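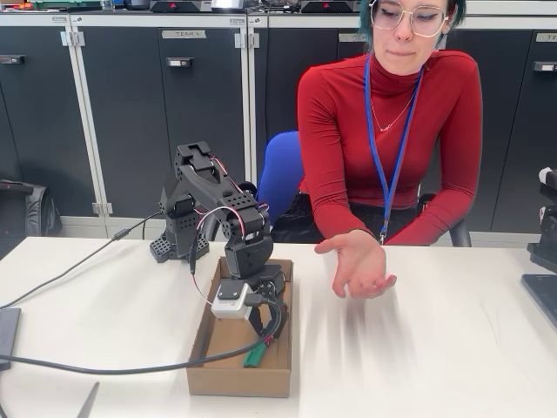
Facilities > Shared rooms > Room 2 > Minutes

Room 2 users' meeting
Minutes of the meeting held on 11th August

Present: representatives of the teams holding cabinets in Room 2, the building office, stores.
Apologies: Holst (written comments received, taken under item 3).

1. Minutes of the previous meeting

Accepted with one correction. Under "Lighting", the word "replaced" should read "cleaned". The tubes themselves are unchanged.

2. Matters arising

The door closer has been adjusted and the door now latches without being pulled. The blind on the end window is still stuck half way. The building office has asked the supplier, Wement, for a price to repair the cord and will report when it arrives.

The request for a second coat rail was withdrawn.

3. Cabinets and labels

The dark grey cabinets along the wall remain allocated by team, with the team label fixed above the handle. Teams asked that the present style be kept: capitals on a small label, one to each door. Some doors elsewhere in the room carry an older label underneath the current one, and these are lifting at the corners. Both layers are to come off before a new label is put on. Labels are printed by the building office and should not be made up locally.

Team 4 reported that its door sticks when opened. The hinge side was looked at during the meeting and the door is sitting low on the frame. It can be corrected with the adjusting screw. Stores has the right key.

Holst's written comments asked whether spare shelf space could be shared between teams. Discussed at some length. The view of the meeting was that sharing had been tried in Skesura and had led to things being put back in the wrong place. Agreed to leave the allocation as it is until November and to look at it again then. A team that needs a shelf for a short period may arrange it directly with the neighbouring team, and should tell the building office so that the plan on the door stays correct.

Action: building office to print replacement labels. Stores to adjust the Team 4 door.

4. Items on top of cabinets

Hard cases and boxes may stay on top of the cabinets on three conditions. They must not project past the front edge, they must carry the owner's team name on the side facing the room, and they must not be stacked higher than one case. Soft bags, coats and loose cable are not to be kept up there.

The question was raised of how much weight the cabinet tops will take. The maker's sheet gives a figure for the shelves and none for the top. Stores will ask. Until there is an answer, anything that needs two people to lift goes on the floor of the store at Grendano.

Action: stores to ask the maker about the cabinet tops.

5. Bags on the floor

Bags left against the lower cabinets stop the doors from opening and narrow the way through. The meeting did not want to ban bags from the room. It was agreed that they should go under the owner's own table or on the coat hooks. The clear width behind the chairs is to be kept at 600 mm or more, measured with the chairs in use.

6. Tables

The white tops are marking. Most of it is pen and tape residue, which comes off with the ordinary cleaning fluid. Blades should not be used to lift tape. Two tops have a raised edge where the facing has come away, and these are to be turned so that the damaged side is against the wall.

Cables on tables were raised again. Long leads crossing the working area catch on sleeves, lanyards and boxes. Where the lead can be run along the back edge it should be. Where it has to cross the table, the slack should be gathered with a reusable tie and kept off the floor. Stores holds a bag of 100 ties, which teams may draw from without signing.

Equipment that belongs on a table overnight is to be pushed back from the front edge - cleaners will wipe the clear part of the top only and will not move anything.

7. Cardboard boxes

Shallow open boxes are in general use as trays for small parts, and the meeting was content for this to continue. They are light, cost nothing and can be thrown away when soiled. Points agreed:

- flaps are to be cut off or folded flat under the box
- staples are to be removed
- small parts are to be taken out and put away before a box is flattened
- flattened boxes go to the paper bay, not the corridor

One team asked for plastic trays. Stores quoted for a set of 18 from Wement. No team offered to pay, and the matter was dropped.

8. Chairs

The blue office chairs are to stay in Room 2. Some have gone to the meeting room and come back with the arms set at a different height, or have not come back. The building office will mark the underside of each seat with the room number.

A chair with a loose armrest should be turned to face the wall and reported. Please do not tighten the bolt with pliers, as the head is already rounded on several of them. Spare bolts are on order, delivery expected in about 2 weeks.

Action: building office to mark the chairs.

9. Any other business

The bin nearest the door is too small for the use it gets. To be exchanged for the one in the print area.

The Grendano store key was missing from its hook for most of last month. It has now been returned. A sheet will be hung beside the hook, and anyone taking the key writes down the team and the time.

10. Next meeting

To be held in November, in Room 2. Cabinet allocation will be the first item. Papers to the building office beforehand, please.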